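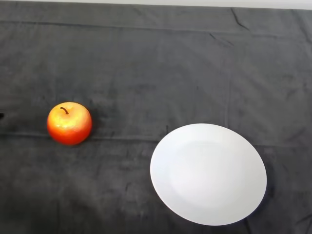
One apple, one plate, one dark cloth. The job is to get the apple onto the plate.

Can a robot learn by copying?

You could do this job half asleep. A robot called Zorix had to study for it. A team at the Skerno lab showed its computer 2,302 examples of people steering a robot arm through small chores. The computer looked for patterns, then tried to make the same kinds of moves by itself.

The team says it worked on over 733 test tries. Sounds great! But ask a few nosy questions first. Was the plate always white? Was the cloth always dark? What if you swapped the apple for a banana — or a wet bar of soap?

A robot can get good at one table and be hopeless at the next. When a second lab, Gridari, set up two new tables, Zorix missed the plate a lot more often. The Skerno report leaves that part for page 7.

So has Zorix learned what "put it on the plate" means? Maybe a little. I'd like to see it try my kitchen.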